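Teleop demos in sim: wrist view loses the work surface during reorientation
Forum: Manipulation / Teaching by Demonstration
9 replies

drift_pin
I'm recording demos in simulation with a 6-DOF hand controller, parallel gripper, wrist camera plus one fixed camera. The task is picking small items off a countertop and putting them in a tray. I have 660 episodes so far, two operators. Policy trained on wrist view only gets 56 percent. With the fixed camera added it goes up, but the target hardware at Bunano has no fixed camera, so I can't use it.
Looking through the failures, a lot of them start when the wrist rotates and the counter slides out to one side. After that the arm wanders. Do I cut those parts out of the demos or keep them?

halfnut
Cut them. The operator is looking at the fixed view during that time and the policy isn't. You are asking it to copy decisions it has no information for.

drift_pin
Operators do have both views on screen, yes.

kelp_server
Disagree with halfnut. If you cut the rotations, the policy never sees a recovery. First time it ends up facing a wall at run time it has nothing to go on. Keep them, but re-record with the fixed view hidden from the operator. Demos get slower and uglier, and they match what the policy can see.

halfnut
Tried that on a Drivora arm. Operators took 90 seconds for a pick that used to take 60, and half of the extra time was them holding still and thinking. The policy learned to hold still.

kelp_server
Then trim the pauses. That's a velocity threshold and ten minutes of work.

halfnut
It also trims the pause before closing the fingers, and you want that one.

ostrava_b
Gate the threshold on gripper state and distance to the nearest object. You're in sim, you have the distances.
Separate question for OP: is the controller mapping in the base frame or the gripper frame? In the base frame, people rotate the wrist far more than the task needs, as they lose track of which way it points.

drift_pin
Base frame. It was the default in the Huda plugin and I never changed it.

ostrava_b
Change it before recording anything else. I'd also log a clutch event each time the operator lets go and re-grips the controller. Most of my large rotations came directly after one.

halfnut
Agree on the frame. Still say cut.

drift_pin
Switched to gripper frame and did a short batch this afternoon. Fewer big rotations, not zero. I'm going to split the old set in two and train on both versions, so halfnut and kelp_server each get a run. I sorted the wrist views by type while I was at it. Notes for whoever is labeling along:

1. Approach. Counter fills most of the view, target between the fingers or close to it. Keep in both versions.

2. Transfer. Object held, tray not yet in view. Keep in both. If the object slips, label the drop and end the episode there, same as in the Stojanović labeling guide.

3. Lost surface. Fingers open with nothing between them, mostly bare wall ahead, the counter and its small items pushed down into the lower right corner. Cut in version A, keep in version B.
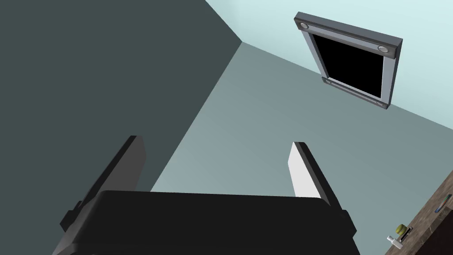
4. Return. Counter coming back into view after a type 3. Keep in B. In A, start a new episode from the point where the target is fully visible, and don't join it to the part before the cut.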